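Gripper trouble, June batch. Quick page, will tidy it later.

Short version: folding runs on the Huledetti handhelds started going bad partway through the month. Fingers closing late, one closing on its own. 700 folds logged, then the logs stopped making sense. We pulled 2 units and kept going with the rest, which in hindsight was dumb.

What we know so far:

- Left finger lags the right. Worse on thin fabric, hardly shows on denim.
- Width reading sticks at fully open for up to 15 seconds, then jumps.
- One pinched knuckle, no broken skin. Still got written up. Keep your free hand OUT of the gap, even when the thing reads idle.
- Trirkemer firmware rolled back, no change. So probably not that.
- Swapped the cable for an Iltano one. Better for a morning, then same fault agian.

Rivadeneira bench has both bad units now. They want the raw logs plus the pads, don't peel the pads off yourself, last time half the glue stayed on the finger and they couldnt tell what was wear and what was us.

Until they report back: 5 folds, stop, open and close by hand, check the reading, go on. If it sticks, bag it and tag it. No "one more try".

**Bedroom set, shorts and denim**
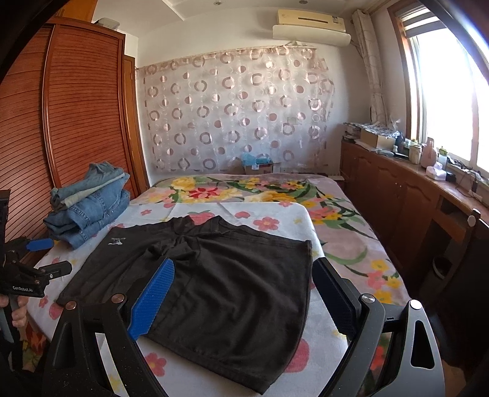

Black shorts laid flat, blue pad down on the middle. Folded denim on the left, second gripper next to it.

More pics when the bench is done with the units. Fault sheet is in the usual folder, add yours at the bottom pls, with the time of day.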